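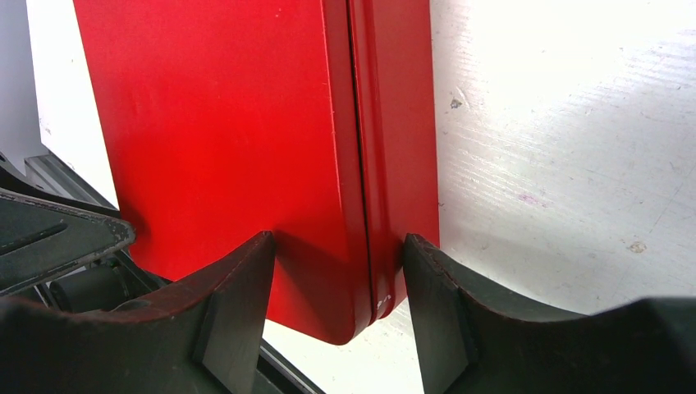
Chapter 4

Tins, Lids and Other People's Biscuits

I keep my sewing things in a tin that once held shortbread, and I'd bet a fair sum that somebody in your family does the same (or buttons, or screws, or foreign coins left over from a holiday). I opened mine again in March while I was planning this chapter, and I spent the whole afternoon on the kitchen floor with the lid in one hand, trying to work out how it had been made. I got no planning done at all! But I did end up with most of the questions we're going to look at over the next few pages.

Chapter 3 was all about cardboard, and cardboard is friendly stuff. You can cut it with scissors, fold it on the kitchen table and throw away your mistakes. Painted metal is fussier. It has to be cut, bent and joined with proper tools, and if you get a corner wrong there's no flattening it out and starting again. So why bother? Well, a metal box keeps its shape when you stack things on it, it keeps the damp off your ginger nuts, and with a decent lid it will go on doing both for longer than most of us keep a sofa.

A word about the word. We say "tin", but the boxes in this chapter are nearly all thin steel, sometimes with a very fine coat of tin over it to hold off the rust. The paint or lacquer goes on top of that. When I was small I thought the colour went all the way through, like a stick of rock, and I was quite put out the first time I chipped one.

Chips and scratches are going to be useful to us, by the way, so please don't feel sorry for a battered tin. Paint usually goes first where a box gets knocked: along the edges, near the corners, beside the lid. A flat front can stay shiny for years while the narrow side next to it looks as if it's been dragged down a gravel path. If you can see a paler patch under the colour, get a magnifying glass on it and draw what you see. We'll come back to those drawings in section 4.3.

Then there's the seam, the thin line where the lid meets the body. I could talk about seams until teatime (and have). Run your fingernail along one and you'll feel whether the lid sits over the body, drops inside it, or meets it edge to edge. Each of those is made differently, and each opens differently too. The rounded corners matter just as much. A sharp corner is a weak spot for paint and a nasty thing to find in a cupboard in the dark.

For the project at the end of the chapter you'll be following two makers I made up my mind about very early on, Jurkik and Hanel. Jurkik sold a deep tin with a hinged lid, Hanel a slimmer one that pulled straight off, and their old order books are a treat. One Hanel page lists 467 tins in a single delivery, with 27 sent back for sticking lids. You'll find that page on 218, and I'd like you to have a guess at what went wrong before you turn to it.

Before you start section 4.1

Find 2 metal boxes at home, any size, and ask before you empty them. Bring a ruler, a soft pencil and something to lean on. Leave the lids on for now.

Related chapters
Chapter 3: Folding, Scoring and the Cereal Box
Chapter 5: Glass Jars and Why They Screw Shut
Chapter 7: Paint, Lacquer and Rust
Chapter 9: The Procházka Button Box
Reading list: Hudier, Boxes for the Kitchen Shelf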